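The Gulthorpe Spur

December 2023

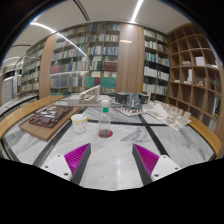 1. The Pitch

Helmut Seidel had 18 minutes on the program and he planned to use every one of them. The ballroom at the Bolden Hotel was full, right back to the coat racks, and people were still talking over their pie when he got to the microphone.

"Who here has walked the old Gulthorpe spur?" he asked.

One hand went up, near the back. It belonged to Ruan Tshabalala, who had walked it with him in September and still had the boots to prove it.

"Well, you're all going to!" Helmut said, and off he went. He told them about the grain sheds and the brick signal house with the birch tree growing through its roof. He told them how the line once carried barley down to the Kleinschmidt mill, and how it could carry kids on bikes and people with strollers and maybe, if the city would just sign the lease, a Saturday market's worth of tomatoes. He forgot his slides completely. He drew the whole route in the air with a butter knife.

"How long is it?" a man from the bank called out.

"1,752 yards from the mill to the river," said Helmut, delighted. "I paced it, and then Ruan measured it properly, and I was only 27 off!"

That got a laugh, a big warm one, and he felt the room lean toward him.

2. The Question

Then the woman from Tranholm Properties stood up. Her company owned the last piece, the stretch by the river, and everyone in the ballroom knew it.

"What would you want from us?" she asked.

Helmut looked at Ruan. They had practiced this part in the truck, over and over, with numbers and everything. There was a folder. It was still in the truck.

"A gate," he said. "Just leave a gate open. Give us 100 days and come see who walks through it."

She wrote something on the back of her program - it took her a long time - and sat down without a word.

Afterward, while the waiters were stacking chairs, Ruan found the program on her seat. She had drawn the river, the fence, and a small square gap in the fence, with an arrow pointing in.

"Helmut," he yelled across the ballroom. "Helmut, get over here!"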